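Gindska cell, upkeep meeting, 23/01/2026
Present: Makowska, Nowakowski, Insaurralde. Apologies: Michalski (has the good hex keys).

1. Gripper. Radosław retightened the finger screws at 1,739 cycles. Agustina asked what torque. Radosław said "firm." Torque value to be found and written on the cell sheet. 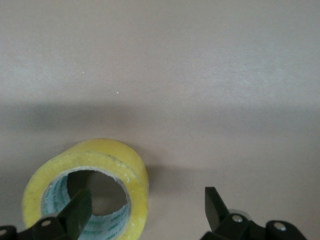 2. Wrist camera. Refocused on Tuesday's list, still on this one — Zofia to do it before the next run.

3. Tape pick. Left finger comes in too close to the core. Offset to move 4 mm, Agustina.

4. Hex keys. See apologies.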